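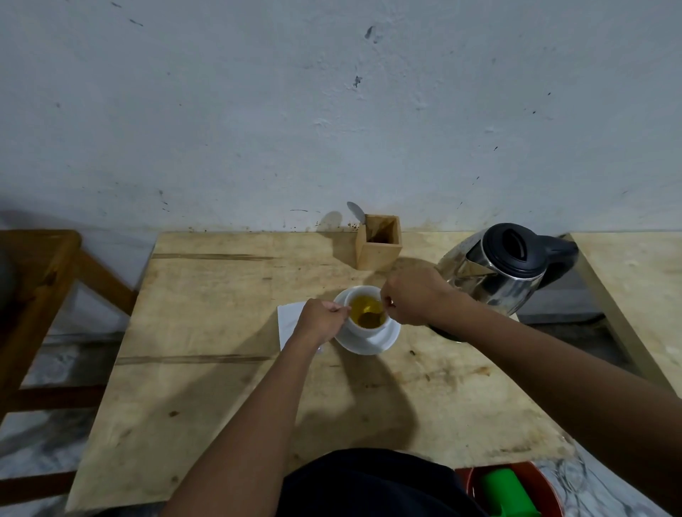 Home Features Reviews Opinion Subscribe
Search this site Go

The robot kitchen rulebook has a tea problem

The draft Skerkness code for household robots runs to 60 clauses, and 2 of them concern hot drinks. Clause 5 says a machine must keep "a safe distance" from a person handling a kettle. It gives no distance. I asked Greer Nisbet, who helped write it, and she told me the number was left to manufacturers.

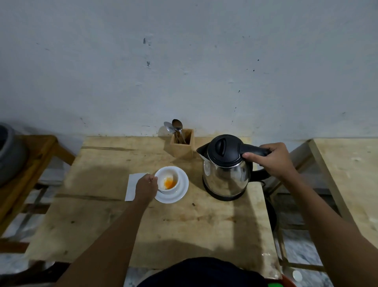
Plenty of people stir with one hand and keep the other on the kettle. The code treats those as separate tasks, done in order, by someone who finishes one before starting the next. Buletti says its kitchen arm passed all 2,000 trials under the draft. Passed what, exactly? The trial sheet has a box for spills and none for a person who changes their mind.

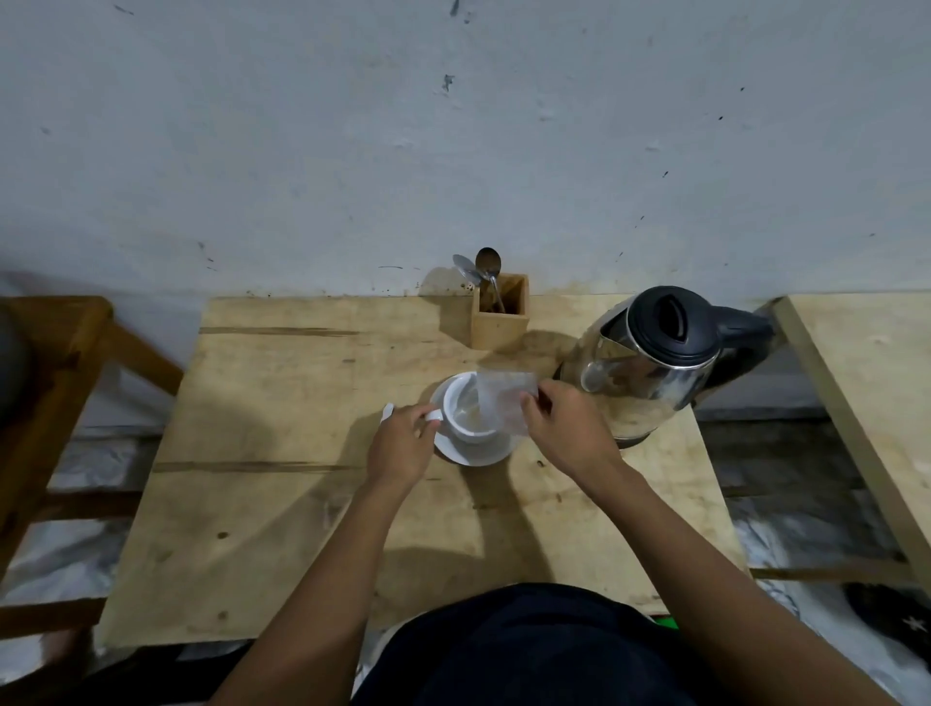

Small packets, big claims

Todel wants its robots certified for opening food packets by January. Qiuyue Yao, who tests grippers at Nyitrai, would hold off. "Foil tears where it wants to," she told me. Her own proposal is a stop rule – if the tear goes wrong, the arm freezes and waits for a human. 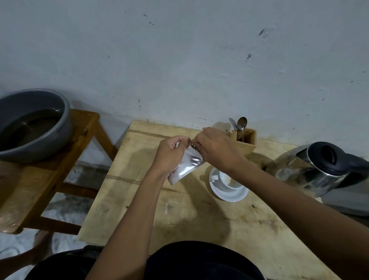
I like that better than anything in the draft, though a frozen arm over a hot cup is its own hazard and Yao admits she has no clause for it yet.

We use cookies to improve your visit. Accept Manage settings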